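The 6.40 from Wirnska

Half past six, dark, and the platform is already full. School bags mostly. Wet coats. Someone's toast.

This is the long run, Wirnska down to Gesel, 95 minutes if the points behave. There are children on it who go the whole way and back again, five days a week. When the upper school at Tetik shut they were told it'd be a temporary arrangment. That was 3 years ago.

Stela Cârstea's son was eleven then. "He slept on my shoulder the first week," she says. "Now he won't sit in the same carriage as me." She works in Gesel herself, at the dental lab, so they travel together, sort of. She gets the window. He gets the back, with the loud ones.

The loud ones have rules. Homework before the tunnel, cards after. Crisps are currency. The guard, Remzi Yaman, confiscates a speaker most mornings and hands it back at Gesel with a bow. He has a daughter of his own on the line, two years above, and she pretends not to know him.

What do you carry, if you're out of the house for twelve hours? Everything. Maths book, reading book, boots for Thursday, two lunches, a jumper for the way home because the heating gives up after Yu. Biljana Leka teaches geography at the Gesel end and can tell a train child from the doorway. They lean forward a bit.

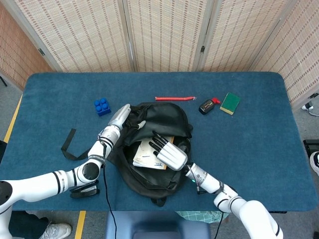
She tried lockers. There weren't enough, then there was a fight over keys, then the head said first come first served, and the train gets in last. So the books go home again every night. She now keeps a spare set of atlases on the windowsill and looks the other way when they go missing for a week.

The marks, for what it's worth, haven't dropped. Tiredness has gone up, she thinks. February is the worst. Heads on desks by two o'clock.

There is a petition, 152 names, asking for a later first lesson. Ingrid Yazzie started it at her kitchen table and took it to the district office in person, on the train obviously. She got a letter back thanking her for her intrest. Half an hour is all they want. It would mean the next train, a seat each, breakfast sitting down.

Cârstea signed. Her son signed too, further down, in green pen.

Evening now, the return. It's quieter. Cards out but no one really playing. Yaman walks through without checking a single ticket. At Yu the heating clicks off and the jumpers come out, the whole carriage at once, elbows everywhere.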